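The Second Life of Stuffed Animals

They get kissed, dropped, drooled on, boiled. Who fixes them?
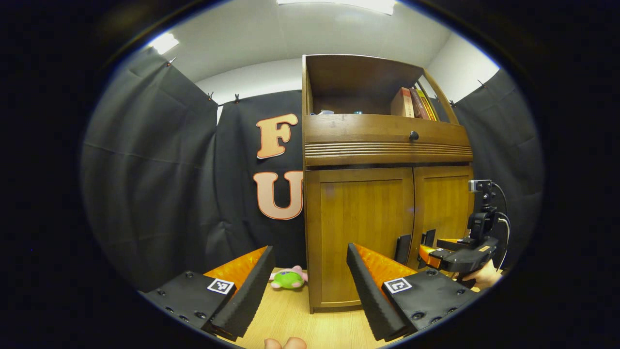 A small plush toy, bright green with some pink, on its side on a light wood tabletop.

Four in the afternoon and the bell over the door at Ragab has not stopped. A man with a rabbit in a bread bag. A grandmother with something that used to be a bear, she thinks, or a dog. Two teenagers who say it is for their little brother. It is not for their little brother.

Sawsan Hattar takes them all. Tag on the ear, name in the book, next.

Ragab is a repair shop on the low end of Kumgate, between a tire place and a bakery. Zippers and hems on paper. In practice, since the winter before last, mostly stuffed animals. 1332 of them last year, by the book. Bears lead. Rabbits next, then a long tail of elephants, frogs, one lobster.

"People whisper when they come in," Hattar says. "Like at the doctor. I tell them speak up, I have the machine running."

She learned on coats. Her aunt ran the shop before her and would not touch toys, said there was no money in it. There isn't much. A reattached ear is 7 dollars. A full restuff runs more, and takes an evening, and smells. Old stuffing smells of basements, milk, hair. She opens the back seam, always the back seam, pulls the lot out onto newspaper and puts some aside.

That last bit matters. Most owners want a pinch of the old filling put back in. Kids ask for it outright. Adults ask on the way out the door, hand on the knob.

Then there's washing, which is where the fights are. Half the toys that come through Ragab were killed by a dryer. High heat mats the pile and it does not come back, whatever the label says. Hattar's rules, shouted over the Singer: cold water, pillowcase, tie the top. Flat on a towel after. Never by the ears. If there is a music box inside, don't wash it at all, wipe it with a damp cloth and live with the rest.

Fur is harder. Nobody makes the color you need. She has a wall of scraps in shoeboxes, sorted by shade, and a deal with a costume house over in Brilton that sends her offcuts in January when they clear the racks. Greens are a pain. Pinks fade toward beige so a new patch looks like a sunburn. She'll sometimes leave a scrap in the front window for a few weeks, let the sun do it.

Does she ever say no? She does. A mother came in wanting a bear made to look new again for a son who was leaving for college. Hattar looked at it, the flat nose, the one arm longer than the other from years of being dragged. Told her to ask the son first. He wanted the seam closed and nothing else touched.

Not everyone works that way. Vesetitz, the big mail-in outfit, will do a full rebuild in a box with a tracking number, new fur, new eyes, the works. Lots of people love it. Their waiting list stood at roughly 2130 when we called. Hattar doesn't knock them. She has sent them customers, the ones who want perfect.

What she can't stand is glue. Hot glue, craft glue, the superglue dads use at ten at night. It goes hard as a tooth and it takes the cloth with it when it's cut away. A safety pin is better. A bandaid is better. "Just leave the hole," she says. "I like a hole. A hole I can fix."

By closeing time the shelf behind her is full, two deep, all tagged. The bread bag rabbit has been moved up front, there is a kid who will not sleep untill it's home. Eyes tonight, filling if she gets to it. The father has asked three times if he can wait in the shop. He is sitting on the step with a roll from next door.

Hattar threads a needle without looking at it and pulls the lamp down.

Ragab takes walk-ins until six. Bring the loose parts, even the ones you think are no use. Cash preferred.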